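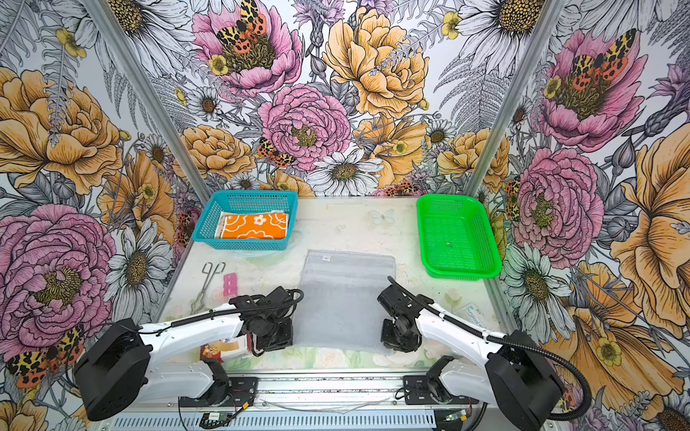

Remixing the Momholm tape, part 9

The Zoler compressor adds 2 dB of hum at 50 Hz. I notched it before the drum bus.
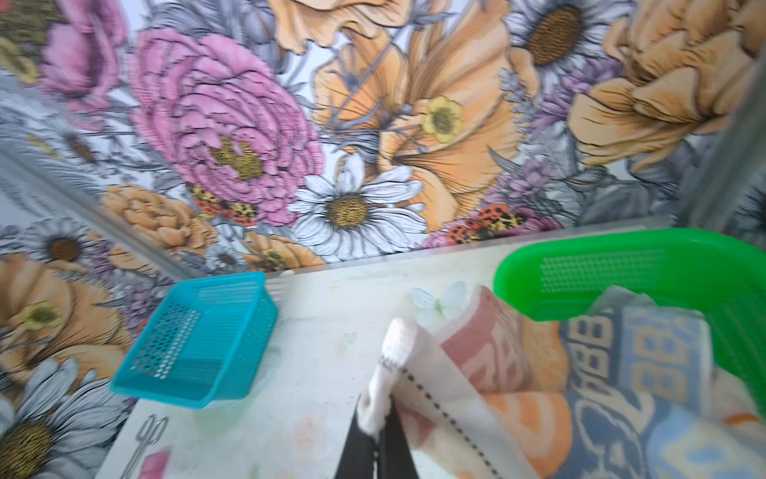 Siv Björklund's frame drum was recorded in June on one mic, so phase was no problem. 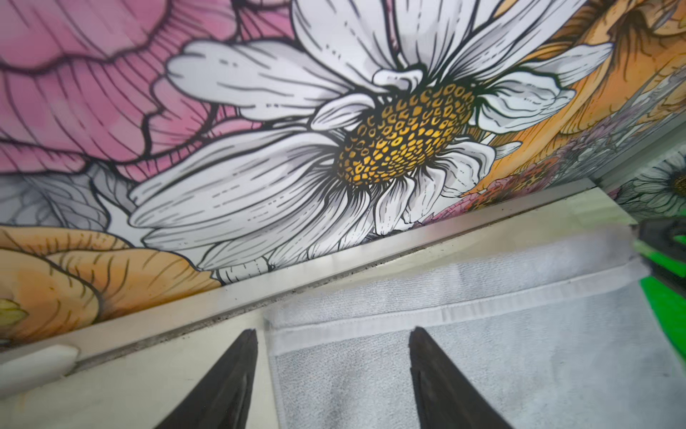 The oud needed width. I panned four delays outward from the dry signal, spread like the petals of the big white daisy on the wall. Mono still holds.

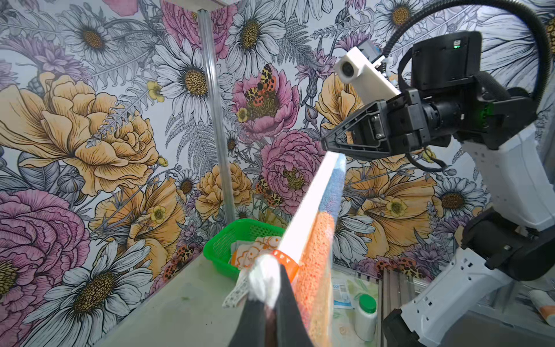 2 min read

Ulla Öberg wants her vocal louder. I raised it at 908 Hz and left the fader alone. Strand gets the master next.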